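Liaison saisonnière Barnden–Kinyua : retour supprimé après la fin de saison, quels droits ?

Forum Transport aérien > Réservations et modifications

Davina Lindsay
21 mai 2019

Bonjour,

J'ai acheté sur Dokero un aller-retour Barnden–Kinyua opéré par Flovier, 199 euros, tarif de base sans bagage en soute. Un seul dossier, un seul numéro de billet. La ligne est saisonnière. Au moment de l'achat, le calendrier affichait des vols jusqu'à la fin du mois. Flovier a depuis avancé la fin de saison et mon retour n'apparaît plus dans le dossier. L'aller est maintenu et le statut affiché est « modifié », pas « annulé ».

Dokero me propose un avoir de 100 euros pour le tronçon retour. Flovier, par téléphone, me renvoie vers Dokero.

1) Puis-je exiger un réacheminement via une autre escale au lieu de l'avoir ?
2) Si j'utilise l'aller, est-ce que je perds le remboursement du retour ?
3) Le bagage que j'ai ajouté ensuite (option 32 kg) est-il traité à part ?
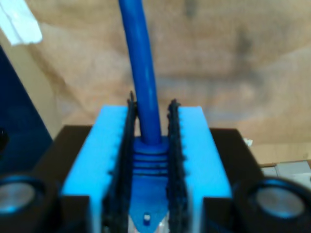
Câble bleu et manchon nervuré

Merci d'avance. Je précise que je n'ai encore rien accepté en ligne.

Genalyn Baluyot

Dans l'ordre.

1) La demande de réacheminement se fait auprès du transporteur, même si le billet a été émis par une agence. Dokero est l'émetteur, Flovier exécute le contrat de transport. Relisez l'article « Changements d'horaires et suppressions » des conditions de Flovier dans la version en vigueur à la date d'achat. La mienne, sur la même ligne, prévoyait au choix le remboursement du tronçon non effectué ou un report sur un autre vol de la compagnie. Le report sur une compagnie tierce n'y figurait pas. Selon vos points de départ et d'arrivée, un règlement public peut toutefois vous accorder davantage, et il prime alors sur les conditions du transporteur. Pour ce type de règlement, la distance compte souvent ; sur un trajet de plus de 2 000 km, le barème n'est pas forcément celui d'un court-courrier.

2) Non, à condition que le retour soit déjà supprimé côté transporteur avant votre départ. Demandez une confirmation écrite de la suppression. Le statut « modifié » est ambigu : il peut signifier qu'un vol de remplacement est en attente de validation dans le dossier.

3) L'option bagage fait l'objet d'un document distinct du billet. Elle se rembourse séparément, et il faut donner son numéro propre, qui se trouve sur le reçu de l'option.

N'acceptez pas l'avoir tant que vous n'avez pas la réponse au point 1. La validation en ligne vaut en général accord sur le mode de remboursement.

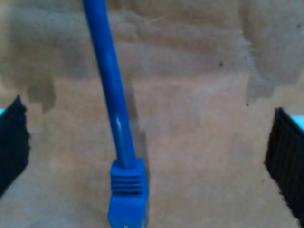

Wekesa Mohamedi fait remarquer que le montant de 100 euros ne correspond sans doute pas à la valeur réelle du tronçon : il faut réclamer la ventilation du tarif, taxes d'aéroport comprises, car un aller-retour saisonnier est rarement découpé à parts égales. Il ajoute que les frais de dossier de Dokero sont à vérifier sur la facture et non sur le billet.

Kheri Ogola

Même cas l'an dernier en mai. J'ai pris l'avoir, il expirait avant la reprise de la ligne. À éviter.

Davina Lindsay

Merci. Demande écrite envoyée à Flovier avec copie à Dokero, numéro de billet et numéro de l'option bagage joints. J'ai aussi demandé la ventilation du tarif. Je complète ici dès que j'ai un retour.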